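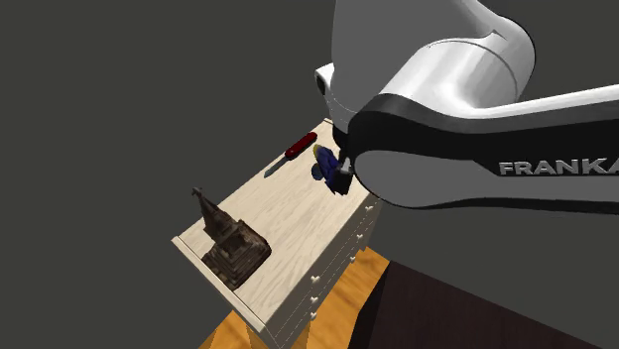 »Der Biber redet erst in Folge sieben«

Lesezeit: 4 Minuten

Cristóbal Quiroga bestellt Kamillentee und entschuldigt sich dafür. Seit Oktober schreibt er für das Studio Nygård an »Triltik«, einer Zeichentrickserie über eine Biberfamilie, die ein Stauwehr verwaltet. Start ist am 5. April, erst einmal beim Kinderkanal Telska.

Dass die Hauptfigur lange schweigt, war ein Unfall. »Wir hatten keinen Sprecher. Wir hatten 41 Leute gehört, und alle klangen wie Onkel, die einen Biber nachmachen.« Also schrieb er die ersten Folgen um. Der Sender fand das mutig. Quiroga hat nicht widersprochen.

Den Zuschlag bekam am Ende Illia Hladun, eigentlich Tonmeister der Serie, der im Studio nur die Pegel einsprechen sollte. »Ich habe die Wetterkarte vorgelesen«, erzählt Hladun, der später dazukommt und Kuchen isst. »Danach war es still, und dann hat jemand nach meiner Gage gefragt.« Wie hoch die ist? »Es gibt Kuchen.«

Gezeichnet wird von Hand, 700 Hintergründe liegen fertig im Regal, davon zeigen auffallend viele Wasser. Quiroga seufzt. »Ich habe ›Der Damm bricht‹ ins Drehbuch geschrieben. Drei Wörter. Die Animation hat vier Monate nicht mit mir gesprochen.«

Und eine zweite Staffel? Der Verleih Pronlow wünscht sich mehr Action und einen Otter. »Gegen den Otter habe ich nichts«, sagt Quiroga. »Der Otter müsste halt auch vorsprechen.« Hladun hat schon geübt. Er macht es kurz vor, am Nebentisch dreht man sich um.

41 Kommentare · 7 Mal geteilt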